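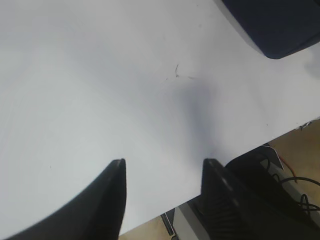

Unintended Motion After Stop Reset on the Dollavow Two-Arm Station

Student project report, Gendby Technical College, Robotics Laboratory
20 shares | Leave a comment

Summary

This report concerns a fault on the Dollavow station, a table with two robot arms on which our group developed a lunch-packing routine during the spring term. In March, the left arm moved after the stop button had been released and before any operator had pressed Start. No person was touched and no equipment was damaged. Work was suspended the same afternoon. The report sets out what the fault was, how it was traced, and what was changed before the station was returned to use.

Task and Equipment

The routine requires the arms to open a soft insulated lunch bag, place small items in it, and close it. Each arm carries a black two-fingered gripper with a camera at the wrist, and a fixed camera covers the table. Motion commands are produced on the lab computer and passed to the arms by the Thongdee controller, which holds them in a queue and sends them out at a steady rate.

The bag was selected in the first month of the project. It is navy blue with a light gray zipper and a gray handle, and its walls are padded. Soft walls give way under the grippers, and the handle does not come to rest in the same place twice. For this reason the operator is often required to reach in and set the bag upright again between attempts. The operating procedure states that the stop button must be pressed before any hand crosses the table edge. 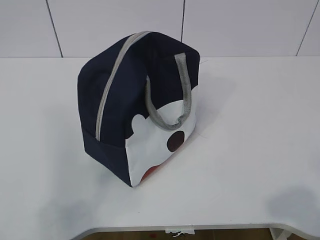
The Incident

The operator had pressed the stop button and straightened the bag. The button was then released while the operator's hand was still above the table. The left arm lowered by a short distance toward the bag and halted. The operator withdrew at once and pressed the button again. A second member of the group, seated at the computer, confirmed that Start had not been selected on the screen.

The arm was moving at the reduced speed used for development, and this limited the distance traveled. The group does not regard that as a safeguard. At full speed the same fault could have trapped a hand between the gripper and the table.

How the Fault Was Traced

We first suspected the stop button itself. It was tested with a meter in the Dundthorpe workshop and found to be sound. The brakes were then checked for slipping, and they held.

The cause was found in the logs. When the stop button was pressed, power to the joints was cut correctly, but the queue in the controller was not emptied. On release, the joints were powered again and the controller sent whatever commands remained. In most cases the queue was already empty and nothing happened. The arm moved only when the stop fell in the middle of a reach.

Logs from all 682 attempts recorded before the incident were then reviewed. In 46 of them, commands were left in the queue at a stop. Most of these had produced a twitch so slight that it was written down as normal settling — a judgment we should have questioned much earlier. The longest queue held over 138 milliseconds of motion.

The two arms did not carry the same risk. With the left gripper working close to the top of the bag and the right gripper lowered to the yellow item beside it, a leftover command on the left side could push into the bag wall, while one on the right could drive a finger down onto the item. Both cases were reproduced with all persons standing clear of the table.

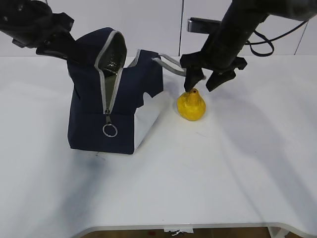 It was put to us at the review that the queue was only half of the problem, and that the release of a stop button should never restore power to the joints under any condition. The group accepts this. The original wiring treated release and restart as one action, and our first proposed repair, which only cleared the queue, would have left that arrangement in place.

Changes Made

The controller now empties both queues as soon as a stop is detected, and it refuses new commands until the arms have reported their positions. Releasing the button no longer powers the joints. A separate Reset must be pressed, followed by Start, and the two controls are now mounted where the operator cannot reach them while leaning over the table.

A second issue came up during testing. A gripper that is closed on something when the stop is pressed must keep its hold, or a part may drop when power is cut. The grippers were therefore left out of the power cut, and their last closing command is kept. This was tested with a thin, narrow strip held upright between the fingertips, a demanding case because there is little for the fingers to grip.

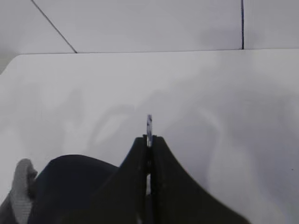 Remaining Concerns

The stop is still detected by software before the queue is cleared, although the power cut is not. If the controller were to freeze, old commands could remain in it, but they could not reach the joints without a Reset. We recommend that the next group add a hardware signal for this purpose.

We also recommend that any movement after a stop, however small, be entered in the station log as a fault. The log sheet has been revised to include a line for it. The revised operating procedure is kept in the binder beside the station, and the earlier version should be discarded.

20 shares | Leave a comment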